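トルレンブリッジのホテル、客室作業の自動化機器を来年度予算に計上へ

トルレンブリッジでホテルを運営するミヒールス社は、客室の衣類整理を補助する機器の導入について、来年度の設備予算に計上する方針を固めた。対象は本館の63室である。購入の前に、人の手による作業を細かく調べる段階を置く。

調査を受け持つのはスケンディクス社で、作業者の両手首に白黒の模様のついたバンドを着け、手の動きを記録する。ハンガーから衣類を外す、掛ける、しわを伸ばすといった動作が中心になる。4月から始めた記録は、これまでに3,217件になった。 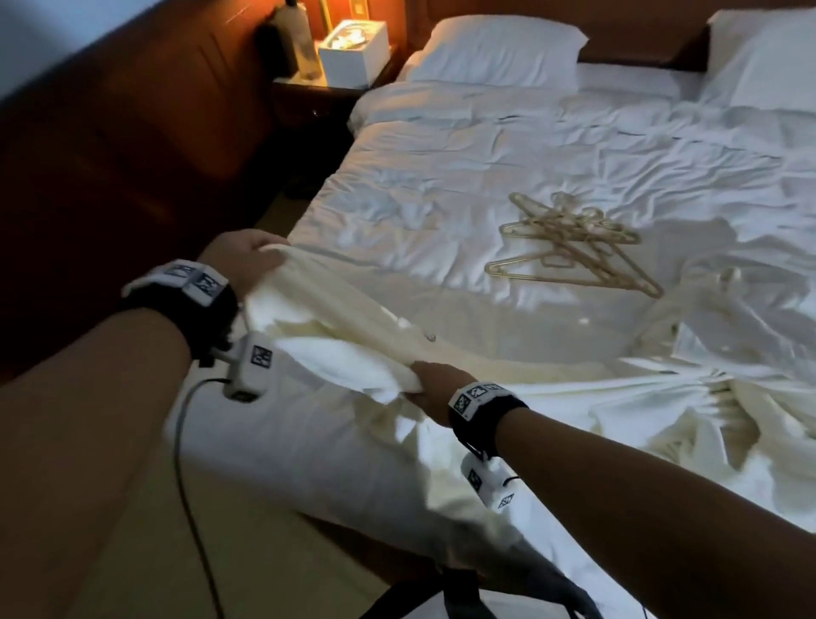
ベッドの上で衣類を扱う作業者。奥にハンガーがまとめて置かれている。トルレンブリッジの客室で。

設備計画を担当するロレイン・ティポキ氏によると、当初の案では機器を先に4台購入し、使いながら調整する予定だった。しかし見積もりを比べたところ、本体の価格よりも、設置後の調整と保守にかかる費用の差が大きかった。「機械の値段だけで決めると、二年目に困ることになります。どの作業を任せるかを先に決めたいと思いました」とティポキ氏は話す。

特に問題になったのはワードローブである。客室によって奥行きとレールの高さが少し違い、機器の腕が届く範囲を一つの数字で決めることができない。
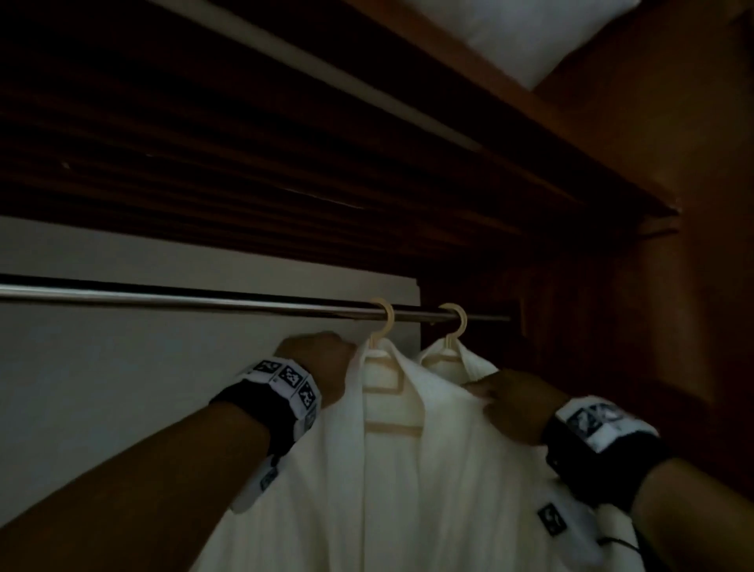

バスローブは厚みがあるため、二着を並べて掛けると襟が重なりやすい。候補の機種の一つであるクレケックについて、同社は、この作業を仕様書の必須項目に入れるか、追加の項目にするかをまだ検討している。必須にすれば、応募できる業者の数が減るおそれがある。

予算案では、費用を本体、設置工事、保守契約の三つに分ける。保守契約の期間は60か月とし、途中で機種を替える場合の条件も契約書に書く。ハンガーを一種類にそろえる費用は、備品費から出す予定である。

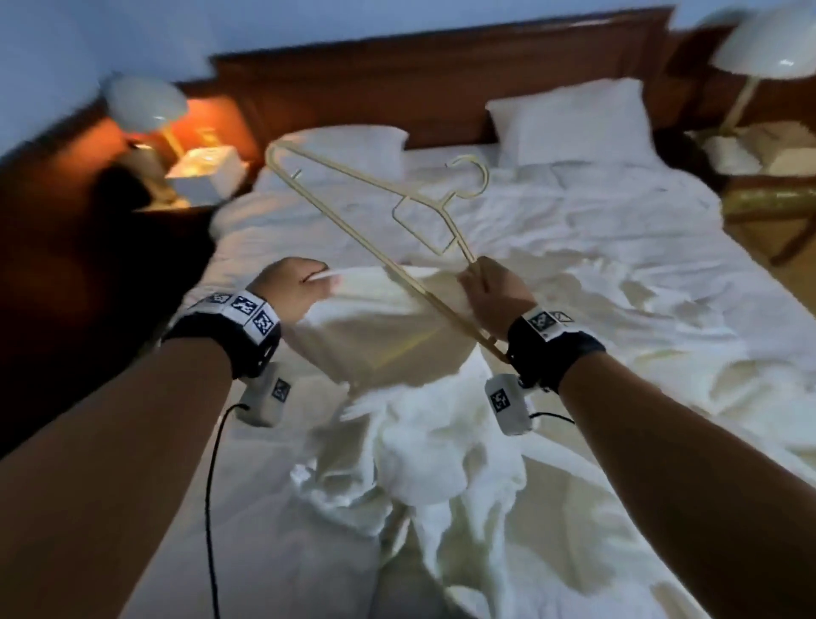
ハンガーと白い衣類を両手で持つ作業者。手首のバンドで動きを記録する。

現場の係員からは、機器を廊下のどこに置くのか、充電の時間をいつにするのかという質問が出ている。エレベーターの幅の確認もまだ終わっていない。ティポキ氏は、置き場所の図面ができてから業者への説明会を開くとしている。購入する台数は、説明会の後に出される見積もりを見て決める。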